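窓辺の植物と二十年　ドゥベイさんに聞く

デヴェンドラ・ドゥベイ（Devendra Dubey）さんの店「Lodhi」は、駅から坂を上がった住宅地の中にあります。室内用の鉢植えだけを売る、小さな店です。私は日本語を勉強しながら植物の記事を書いていますが、二月の午後に、初めてこの店でゆっくりお話を聞くことができました。

店に入ると、土のにおいがしました。ドゥベイさんは作業の手を止めて、お茶を出してくれました。

「冬はお客さんが少ないですから、ちょうどいいです。でも電話の相談は冬のほうが多いですね。葉が黄色くなった、葉が落ちた、という電話です」

相談の原因で一番多いものは何ですか、と私は聞きました。答えはすぐに返ってきました。

「水です。水が足りない人は少ないです。多すぎる人がほとんどです。冬の植物は半分眠っています。眠っている人に、毎日ごはんを食べさせますか」

ドゥベイさんのすすめる方法は簡単です。指を土に第二関節まで入れて、乾いていると感じたら、それから二日待ちます。そのあとで、鉢の底から流れるまで水をやります。小さい鉢なら一回に約200ミリリットルで足りるそうです。受け皿にたまった水は必ず捨ててください、と二回言われました。

水の温度についても聞きました。冬の朝の水道水は冷たいので、前の晩にくんで部屋に置いておくそうです。「私は夜、歯をみがく前にくみます。そうすると忘れません」と笑っていました。
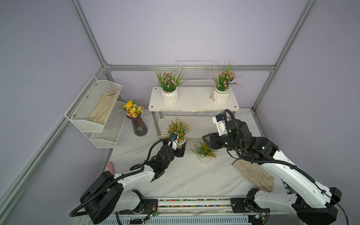 話は鉢のことに移りました。Lodhiでは、Jellholmという工房の素焼きの鉢をよく使っています。値段は一番小さいもので530円、大きいものは2000円をこえます。

「プラスチックの鉢も悪くないです。軽いですし、乾きにくいです。旅行の多い人にはそちらをすすめます。素焼きは、水をやりすぎる人に合っています。鉢が水を外に出してくれますから」

では、植え替えはいつがいいのでしょうか。私は去年の十二月に自分のゴムの木を植え替えて、葉を半分なくしました。そのことを正直に話すと、ドゥベイさんは少し困った顔をしました。

「十二月ですか。それは植物がかわいそうでした。五月まで待ってください。今は何もしないで、窓の近くに置いて、見ているだけでいいです」

何もしないことは、私にはとても難しいことに思われます。ドゥベイさんも、店を始めたころは同じだったそうです。毎日鉢の場所を変えたり、肥料を足したりして、最初の冬に70鉢もだめにしてしまいました。今でもそのときのノートを持っています。見せていただくと、ページの上に植物の名前があり、その下に水をやった日が細かく書いてありました。ほとんど毎日でした。

「このノートは、新しく来たアルバイトの人に最初に読んでもらいます。肥料の本より役に立ちます」

肥料は春から秋まで、Jovexという液体のものを、袋の説明の半分のこさに薄めて使います。「袋」と書きましたが、つめかえ用の袋で買っているからです。冬は使いません。

葉のほこりについても教えてもらいました。ぬらした柔らかい布で、片方の手で葉の裏をささえながら、つけ根から先のほうへふきます。月に一度で十分だそうです。つや出しのスプレーは店に置いていません。

お話の途中で、近所の方が小さなポトスを持って入ってきました。茎だけが長くのびて、葉は先のほうに三枚しかありません。ドゥベイさんは茎を短く切って、切ったものをびんの水にさし、根が出たらまた来てくださいと言って渡しました。お金は受け取りませんでした。

来年の春には、Wondikという名前の植物の交換会を店の前で始める予定です。増えすぎた株を持ってきて、ほかの人の株と取りかえる会です。名前の意味を聞きましたが、娘さんが小さいときに作った言葉で、意味は娘さんも忘れてしまったそうです。

帰るときに、私はゴムの木のことをもう一度聞きました。

「幹を爪で少しだけひっかいてみてください。中が緑なら生きています。緑だったら、五月に電話をください」

その晩、家で試してみました。中は緑でした。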